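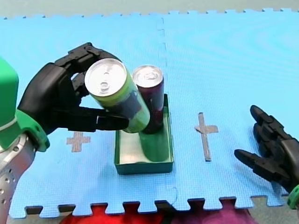 Unit 6. Grip faults in two-arm handover tasks

Read this before the lab session. Bring a printed copy, there is no projector in the cell room.

6.1 The task

The Herkance cell runs a short sorting routine with two arms and two multi-fingered hands. The left hand places cans in the tray and lifts them out of it. The right hand waits on its own side until the controller releases it. Tape crosses on the mat give the reference positions. All teach points are stored relative to the crosses, so do not peel, move or re-tape them without writing it in the cell log.

The controller program is called Foler. You will see the name on the fault screen and in the log files.

6.2 What went wrong

In October the cell had a run of grip faults. Out of 400 cycles, 17 ended with a can dropped or set down outside the tray. Nothing was damaged and no one was inside the line. The faults were logged as "object lost," and at first they were put down to slippery cans.

Konrad Pietrzak went through the log and found that the code was misleading. Foler reports "object lost" when finger current falls below a threshold. It does not check whether the can has tilted. In most of the 17 cycles the can had started to rotate in the hand well before the current changed, and the arm kept moving toward the tray at full speed.

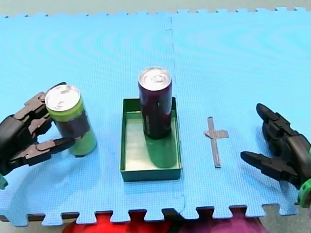 Fig. 6.1. Green can held at a slight tilt by the left hand. Right hand open, tape cross clear.

A tilted can is a problem for two reasons. The bottom edge is no longer where the controller thinks it is, so it can catch the tray wall on the way down. It can also touch a can already standing in the tray. Neither event is detected by Foler until the grip current drops.

6.3 Cause

Two things were found.

a) The grip force setting had been lowered from 98 to 52 percent for a test with empty cans, and was not put back afterward. There was no entry in the log.

b) The left arm's offset from its tape cross was wrong by a few millimeters. The cross had been replaced and the arm had not been re-taught. The thumb was closing too low on the can, which let the top swing outward.

Either one alone gave an occasional fault. Together they gave most of the 17.

6.4 Checking the reference

The offset check is done at low speed with the hand empty. Bring the fingers down near the cross and compare the arm's reported position with the crossing point of the two strips. Use the crossing point only. The ends of the strips are cut by hand and mean nothing. 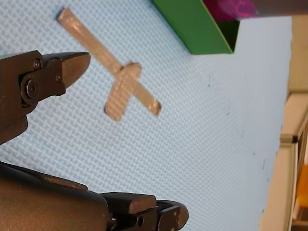 Repeat the check from a second direction. If the two readings disagree by more than the limit on the cell sheet, stop and call the instructor. Do not correct the offset by typing in a new number. The Plumo cell was run that way for most of a term and had to be taught again from zero.

Look at the tape as well. A lifted end can be caught by a fingertip and dragged, and then the cross is no longer a reference.

6.5 Rules for the lab

Never reach in to catch or straighten a can. Press stop first, wait for the amber light, then open the gate.

An open hand that is standing still is not a safe hand. It may be waiting for a release signal.

After any "object lost" fault, write down the can, the arm and the grip setting before you reset. Reset clears the last two.

Put every test setting back, and log it both ways.

6.6 To hand in

One page on the October faults. State which of the two causes you would have looked for first and what entry in the log would have pointed you to it. Suggest one check that Foler could make before the arm starts moving toward the tray. Makowska, chapter 4, covers tilt detection and is on reserve in the library.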